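Two trains and a taxi got me to Hillesgate by 8:40, and the first thing they handed me was a tote bag with the word "journey" on it. I write about packaging for a trade newsletter, so I have a drawer full of these bags. I had come for the Karnitex open day, which promised to show how reusable pouches and trays will cut waste in hospitals and clinics. I have heard that promise before, usually from people with pouches to sell.

Lena Pawłowska gave the welcome talk. She speaks well and without slides, and I was grateful for that. Her main figure was 345, the number of washes a Karnitex pouch is supposed to survive. I asked who had done the washing. They had, in their own machines, with their own detergent. An outside test is planned for November.
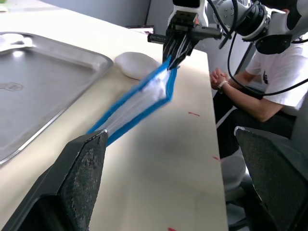
Clear film with a blue edge, one of the day's bags.

The tour proper started in the welding hall, which was loud and warm and smelled like a new shower curtain. Cyprian Marciniak has run the line for 12 years and was the only person all day to bring up rejects before being asked. Corners are the trouble, he told us. A seam that looks fine can open after a month of folding, and the inspection lamp won't show it.

I would have liked another hour with him. We got ten minutes, then a film about values.

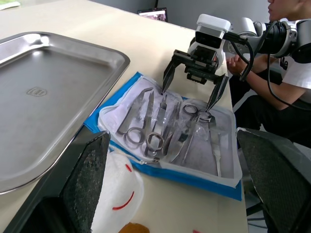
Cost came up over coffee, mostly because Bríd Breathnach wouldn't let it go. She buys supplies for a group of small clinics and had done her sums on the train. A disposable pouch costs her next to nothing. The reusable one has to be collected, washed, dried, checked and sent back, and the brochure prices only the washing. Our hosts said the full model was "being refined." Bríd wrote that down, word for word, and underlined it.

The smallest order is 700 pouches. She would need a new closet.
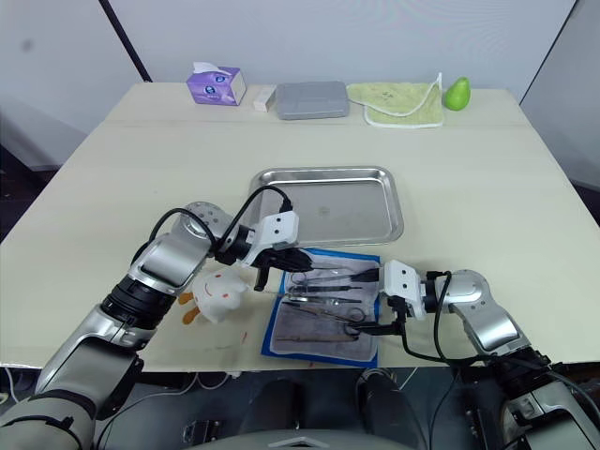

The cream table, with the tissues at the back.

After lunch (decent soup, sad rolls) Mansa Bawa from Caltik talked about collection rounds. Caltik would run the vans. His map had 43 stops on it, and he admitted that several are there because a customer might sign. I don't mind ambition, but a van driving to a maybe still burns fuel, and I couldn't find that fuel anywhere in the savings chart. He promised to email me the workings. I gave him my card twice.
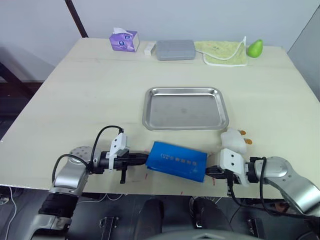
Getting there and whether to bother

The shuttle from Hillesgate station runs until late morning, and after that you're on your own. Bring earplugs for the welding hall, as the foam ones at the door run out. If you buy for a clinic, go, and ask about seams and return vans before anyone dims the lights. If you only want the brochure, they'll mail it. I've had no email from Caltik so far.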